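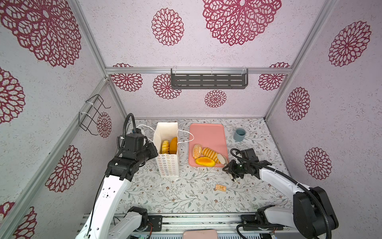 Extracting contact resistance with a TLM structure

The transfer length method separates the resistance of a metal contact from that of the semiconductor under it. The steps apply to the Ellau test mask, which has one row of identical pads with increasing gaps between them.

1. Load the wafer and set the chuck to 60 °C. Wait 17 minutes before touching down.

2. Connect four probes, two per pad. Force current through one pair and sense voltage on the other. A two-probe setup adds lead resistance to every reading.

3. Sweep the current in both directions. The trace must be a straight line through zero. If it curves, the contact is not ohmic – stop and check the anneal.

4. Repeat for each gap and record total resistance.

5. Plot resistance against gap and fit a line. The intercept at zero gap is twice the contact resistance. The slope times the pad width is the sheet resistance.

Use measured gaps. Over-etching widens them, and an error there shifts the intercept directly. On the Prarnthorpe lot, drawn gaps gave 47 ohms per contact and measured gaps gave 19.

A negative intercept usually points to a gap error or a bad pad. Remeasure the shortest gap first.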